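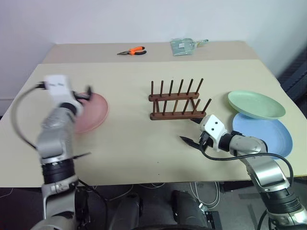
1/ A thread about a dish rack

I have bought a dish rack. I'm aware that people announce engagements on here. Anyway: dark reddish-brown wood, two rows of upright pegs, plates go in the slots between them. It currently holds no plates. We'll get to that.

2/ Background for new followers

My kitchen has a drainboard the size of a paperback. For years the plates dried on a folded towel, leaning on each other like commuters. Every morning the towel was damp and one plate had slid onto its face.

3/ The old rack

Yes, I had a rack before. It was wire, it came from a Grenik outlet, and it rusted in the corners and left small orange commas on everything white. I kept it for four years out of what I can only call spite.

4/ The shopping

I looked at 999 racks. I'm exaggerating, but the Skokham site did tell me it had 1073 results for "dish rack" and I scrolled through an amount of them I won't be sharing. One had a built-in wine glass arm. One had a drawer. A drawer for what? Water?

5/ The winner

Pegs. Just pegs on a base. My neighbor Hermine Leitner has had one like it since before I moved in, and her plates stand up straight in it like they've been told to. I've been jealous of it through her kitchen window for some time. She knows.

6/ The plates

Three of them: dusty pink, pale mint green, light blue. I know. It looks like a bag of after-dinner candy. They were sold as the Paisan range and I bought one of each color because I couldn't commit, and now I own a set where every plate is the odd one out.

7/ Current arrangement

Pink is off to the left by itself. Mint is lying on top of blue on the right, at a tilt, like it fainted there. The rack stands between them, available. I've set everything up on the beige tables against the wall so I can work out a system before any of it goes near the sink.

8/ The system, draft one

Pink in the first slot, skip one, blue, skip one, mint. Skipping slots lets air through, according to Hermine, who also says I'm overthinking three plates.

9/ The system, draft two

No skipping. Pink, blue, mint, shoulder to shoulder. Looks better. Feels reckless.

10/ A reply I've already gotten

"Do the front pegs lean?" A little, yes. Thank you for noticing immediately. I've decided the lean is a feature and the plates will rest against it.

11/ Also on the back table

Pliers, orange and black handles. A small dustpan in that pale gray-green that every household object seems to come in now. It still has a little white sticker on it. I will peel that sticker off in roughly 2 years, once it has bonded with the dustpan and become part of the family.

12/ Wood care, since someone will ask

The Brirnosora leaflet says to wipe it with oil once a month. My cutting board was also supposed to get oil once a month. My cutting board has the complexion of a desert.

13/ Bowls

No, I don't know where the bowls go. The pegs are for plates. Please stop asking about the bowls. They're going back on the towel, with the mugs.

14/ Update from Hermine

She's looked at both drafts and says mint should go at the end because I use it most, so I'm not reaching over the others. I hate how sensible that is. Draft three: pink, blue, mint, one slot skipped wherever I feel like it.

15/ Muting this now. If you have a strong opinion on peg spacing, my replies are open until I've had dinner, on the blue one.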